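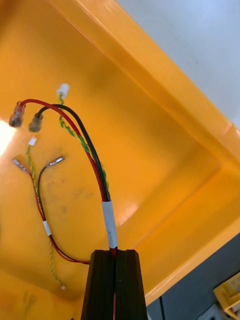
International Affairs Discussion Group, minutes of monthly meeting

Apologies taken as read. Last minutes agreed, one correction: the river treaty talk was on the upper basin, not the lower. Chair thanked the hall for the late opening.

1. Border river dispute, Drernness and Elovmont
Long item. Secretary gave summary of both sides. Drernness still says the 2 crossings shut last winter were closed for repairs. Elovmont calls it a blockade and has asked for outside monitors. No monitors agreed so far.
Tariff on grain trucks going up again. One member had lived there and thought the press was making too much of the troops on the ridge, they go up every spring. Others not convinced. Point made that the ridge is one thing, the loans another. Elovmont has borrowed heavily for the new port road and the lender sits on the Drernness side at every summit.
Discussion went round a bit on whether debt buys votes. No agreement. To come back in June when the summit papers should be out. 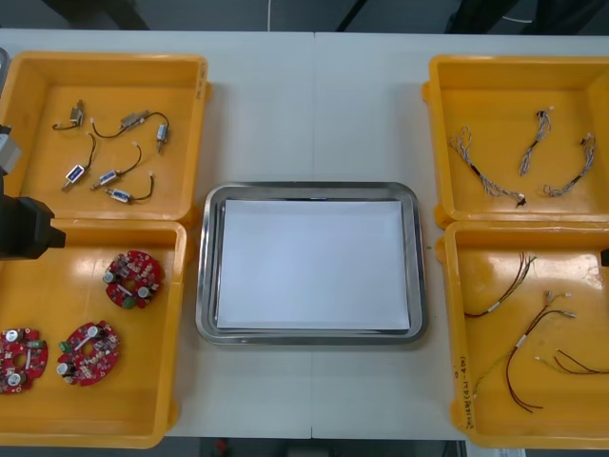
PLASHAM, March 2026

Item 2. Cieślak report
Copies of the Cieślak report on small states and big neighbours passed round. 294 pages, most had read the summary only. Chapter on ports thought the best. Chapter on defence pacts dated, writen before the Elovmont vote.
Query whether the report is fair on Drernness. Two members felt strongly it was not, and that the map at the front gives the whole valley to the wrong side. Secretary to write to the publisher and ask which survey was used.

3. Open letter
Draft letter asking our own government to back the monitors. Read out. Paragraph on sanctions taken out after a show of hands. Rest stands. Aim for 1,000 signatures before it goes in. Paper copies at the library desk, also the chemist if they will have them. Wording of last line left to chair and secretary.

4. Public talk
Speaker on water treaties still to confirm. Back room holds 40, so tickets, no charge. If speaker falls through, film and discussion insted. Somebody to check the projector lead.
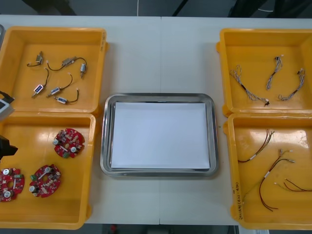 Trays on the work table, with the steel one in the centre

5. Money
Hall hire paid. Subs due from the usual few. Postage up.

6. AOB
Request for a session on fishing rights. Put on list.
Complaint that item 1 always overruns. Noted. Item 1 to be timed from now on.
Reading for next time: ports chapter again, plus the Elovmont statement on the crossings (secretary to send link).

Meeting closed 9.25pm. Cups washed, key back through the door.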